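Search this site Enter keywords Go

9 August 2020
By Marichka Onyshchenko

Hello again from the Westholm workroom! We're a bit over halfway through the $4,000 you gave us for sorting out old hard drives, and I'm pleased with how it's going (mostly -- I'll get to the caddies).

So far 56 drives have been checked, labelled and shelved. Another 16 are waiting on Danylo, who wants a second go at reading them before we give up. The new shelf labels were cheaper than I'd budgeted, so I've moved the difference over to postage.

Now, the caddies. We settled on blue plastic ones because the colour is easy to spot on a crowded shelf and you can carry a drive by the handle without putting your fingers all over the circuit board. 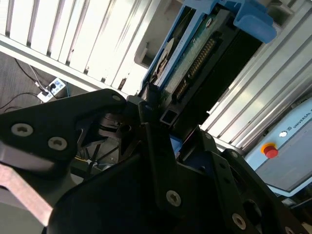 Inna would still like a few spares, and I agree with her, so please expect a small invoice from Standholm. Two of the older caddies have cracked along the side and I've binned them.

Next up is the Dirkunley box, then the catalogue, which Uliana has offered to proofread. I'll send the receipts separately.

Recent items
Shelving at Westholm: what we bought
Notes from the January open day
Alun Parri on labelling old drives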